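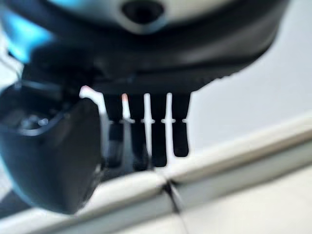
Wrist camera view, gripper just over the white ledge.

Wrist camera: masking the gripper out of the image before edge fitting

Asked March 29, 2019 in Perception and Calibration
Tags: wrist-camera, masking, line-fit, guarded-move, kedik

I am trying to find the upper edge of a white ledge with the wrist camera so that the arm can line up on it for the last part of an approach. The line fit works from further out. Close in, it locks onto the gripper instead, and I would like advice on whether to fix the mask, the fit or the whole approach.

Setup: six-axis arm, small camera fixed at the wrist, monocular, fixed focus. Planning is done with Kedik and the camera node is our own. The pipeline per image is:

1. undistort
2. convert to grey, light Gaussian blur
3. multiply by a static gripper mask
4. gradient, threshold
5. RANSAC line fit, keep the line with most inliers
6. convert to an offset in the tool frame and pass to the approach planner

The image at the top is typical of the failing case. The gripper takes up most of the upper and left part of the view and is well out of focus. The ledge runs on a diagonal, rising to the right, with light grey behind it. The tips of the longer prongs are very close to it in the image.

What goes wrong:

a) The static mask was drawn by hand with the gripper at one opening. It covers the black body and the big finger on the left. It does not fully cover the prongs, and the bright slots between them come through as three short, strong, near-vertical edges.

b) If I grow the mask until the slots are gone, it also removes part of the ledge near the prong tips. The fit then has only the right-hand piece to work with and the angle becomes unstable from one image to the next.

c) There is a dark seam in the ledge near the bottom centre, and the two sides of it look slightly offset. With the large mask in place, the seam is sometimes the best line left in the image. The planner is then told that the ledge is almost vertical and rejects the goal. That is the correct response to the wrong input, but the cycle stops.

Log from one such stop:

edge_fit: candidates 14 after mask
edge_fit: best inliers 35, angle 84.1 deg
approach: goal rejected, angle outside limits
approach: state HOLD

I have tried raising the gradient threshold. It removes the blurred gripper outline quite well and does nothing about the slots, whose contrast is as good as the ledge's. I have also tried a per-opening mask lookup with 13 masks. It is better, but it has to be redrawn every time somebody takes the fingers off for cleaning, and I do not want to maintain it.

Questions. Is rendering the mask from the gripper model worth the effort at this range? And is there a standard way of stopping a fit from choosing a seam over the edge the seam is in?

Platform is Brendton controller software, camera at 21 frames per second, no GPU on the cell computer.

2 answers

Accepted answer (score 14)

You have two separate faults and I would treat them separately. The seam problem is the cheaper one, so start there.

Seam

RANSAC with "most inliers wins" has no idea what you are looking for. You do know. At this point in the approach you have the joint angles, the camera extrinsics and an estimate of the ledge from further out, which you say works. Project that estimate into the current image and only accept hypotheses close to it in angle and offset. Do this inside the sampling loop, before counting inliers. If you filter only the winner, you end up with no line at all whenever the seam wins, and you are back in HOLD.

In rough form:

predict line L0 from last good fit and arm motion
for each iteration:
 sample two edge points
 form line L
 if angle(L, L0) > angle_gate: continue
 if distance(L, L0) > offset_gate: continue
 count inliers, using gradient direction as well as distance
keep best, refine by least squares

The gradient direction test matters. Store the sign as well as the orientation. On your ledge the top surface is brighter than the grey background, so crossing the upper edge downwards always goes from darker to lighter. A seam goes light, dark, light over a few pixels and gives you both signs side by side. The front face of the ledge is darker than the top surface, so the sign also stops you picking the lower boundary of the top surface, which would otherwise be parallel to the line you want and would pass the angle gate without trouble.

For the two offset sections, decide which one you need. If the task only concerns the side under the gripper, fit that side alone. If you fit across the joint, least squares will give you a line that belongs to neither section. Fit each side separately, compare them, and report the difference as a number the planner can see. Start with a gate three times the expected arm motion error and tighten it from recorded data.

Mask

Rendering from the model is worth doing, with a caveat. A sharp CAD silhouette does not match a gripper that is this far out of focus. The blurred border is wide and semi-transparent, so a silhouette will leave a soft band of gripper around it. You need the silhouette dilated, and dilated more for parts nearer to the lens. On your image the large finger wants a much wider margin than the prong tips. A single radius for the lot is how you came to lose the ledge in (b).

What I run:

— one mesh per moving link, heavily simplified
— depth and link ID rendered at quarter resolution on the CPU
— dilation radius per link from a small table, keyed on link ID and depth
— the prong group replaced by its convex hull before rendering

The last item removes your slots. There is nothing between the prongs that you can use for the fit, so fill the gaps. The hull follows the tips closely if the prong lengths in the model are right. Yours step upwards to the right, so check that the model has that as well; ours was exported with all of them equal, which cost a lot of ledge at the short end.

At quarter resolution this should fit comfortably inside your frame period without a GPU. If it does not, cache the mask and re-render only when the gripper joint has moved by more than a set amount. The camera is fixed relative to the gripper base, so arm motion does not change the mask at all. Only the opening does. Many people re-render every frame and then wonder where the time goes.

Refitting after cleaning

This is a calibration problem and should not be solved by redrawing. After refitting the fingers, take one image against a plain background at a known opening, compare the rendered silhouette with the dark region, and solve for a small rigid correction per finger. Store the correction with the date. If it is larger than a limit you choose, refuse to run. We found a badly seated finger that way in November.

Comment from the asker

The sign test alone removed the seam from all of the recorded images I have, so thank you. The gate went in after it. Angle now stays steady down to the last few images of the approach.

Convex hull over the prongs also works. One detail for others: the hull has to be built in 3D, or per opening. I first did it on the image points from one opening and it drifted.

I have left the per-link dilation table at two entries, wide and narrow. More did not change the result.

Comment on the accepted answer

Careful with "predict from last good fit". If the last good fit was wrong but inside the gate, the error walks. Keep the prediction tied to the estimate from further out and let the recent fits adjust it by a bounded amount only.

Reply

Agreed. A bounded correction is what we do, I left it out of the pseudocode.

Answer 2 (score 3)

I would not fit anything in that image. By the time the gripper covers that much of the view you are past the range where the camera is useful. Take the last fit from further out, stop there, and do the remaining distance as a guarded move along the tool axis with a force limit. Contact tells you where the ledge is to better than the camera will.

The Saxena approach package has a guarded move state for this. You set speed, force threshold and maximum travel. If maximum travel is reached without contact it retracts and raises a fault. It works on Brendton, although you have to set the force filter yourself as the default is too slow and it will press harder than you asked.

Lateral alignment is not covered by this. If you need that to be right at contact you still need a good fit earlier on, and a calibration you believe.

Comment from the asker

Lateral alignment is the part I need. The ledge sections differ between stations, and the long prongs reach the surface well before the short one does, so being over the wrong side of the joint changes what touches first. I will use the guarded move for the final distance along the tool axis and keep the camera for the sideways correction.

Comment on answer 2

Threshold on thin prongs wants to be low. Check side load as well as axial. On a diagonal approach the axial reading can be well inside its limit while the prong is being bent.

Comment on answer 2

Does the Saxena state run alongside Kedik or does it take over the arm? We had both holding the trajectory interface and whichever started last won.

Reply

It takes over. Stop the Kedik controller first, wait for it to report stopped, then start the guarded move. Reverse order on the way back. Do not use a fixed delay between them, wait for the state.

Related questions

Hand-eye calibration drifts after tool change
Kedik: planning scene keeps old gripper collision mesh
CPU depth rendering at low resolution, which library
Clultness force sensor: zero offset changes with wrist orientation
Line fit picks shadow instead of part edge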